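Brurine notebook - Monday, February
Right arm cable, finger tension, and the first go at the bathroom again

Back in the tiled bathroom with Brurine after the weekend teardown, and I am so pleased with how the right hand is coming along! 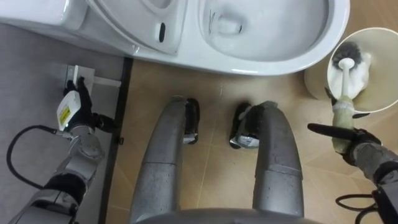 The big job was the wrist. The grip kept going soft whenever the forearm rolled palm-up, and I had been blaming the finger tendons for it. Yaw Yakubu wiggled the connector at the wrist while I watched the motor current and there it was, a dropout every time the cable pulled tight. So the tendons were fine all along (sorry, tendons). I swapped in the spare coiled cable from the Royer drawer, left a bigger loop below the elbow, and taped the strain relief until the proper clip comes in.

Then finger tension. I went up in small steps with a piece of dowel in the hand and stopped at 38 on the dial. Below that the dowel twists if you lean on it. Above that the drive gets warm and starts to whine, and I don't like the whine. Current limit is at 3000 mA for now. Please don't raise it without writing it down here.

The toilet brush is a great test for this hand. The handle is long, the bristly end sits down in the cup, and the hand has to come in on a slant from the side, so any slop in the wrist shows up right at the fingers. I like the grasp with the one long finger lying underneath the handle and the others wrapped over it. Yaw wants to try it with that finger curled in all the way. Worth a go, but let's save the current pose first under its own name so we can get back to it.

Left hand: no changes. It stays parked low on the floor while the right one works. Watch the wrist cable on that side too, it hangs in a loose arc and I'd like a tie on it before we do any big reaches.

Zeroing order, for whoever starts up next:
Legs first, feet flat, both toes pointing at the toilet.
Left arm to park.
Right arm last, fingers open.
Let it sit 300 seconds before you trust the wrist reading. The sensor drifts while it warms up - I checked it twice.

Clean-up: wipe the fingers with the blue cloths, get into the joints, and dry them before the covers go back on. Look over the seams on the leg shells while you're down there. The scuffs are only cosmetic, leave them.

Still to do
- order 6 strain relief clips from Sonddale, same size as last time
- proper cable tie, left wrist
- copy the new tension value into the Nondau config (I only changed it on the bench laptop)
- full lift and return of the brush, slow speed, Yaw on the stop button

If the cable holds up I want to run the whole thing at normal speed next. Can't wait for that one!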